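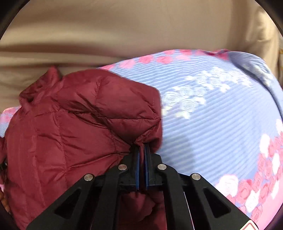 Fill weights printed on the label should match what is in the coat, one reader wrote to the Peñalver test lab in June, after two down jackets of the same size kept her unequally warm. The lab has now published results for 46 models. Declared fill power averaged 647; measured values were lower in nearly 40 percent of cases. Bumix and Itel stayed within tolerance. Dretow said it would revise its labels before the winter range ships. Tests on washed samples continue.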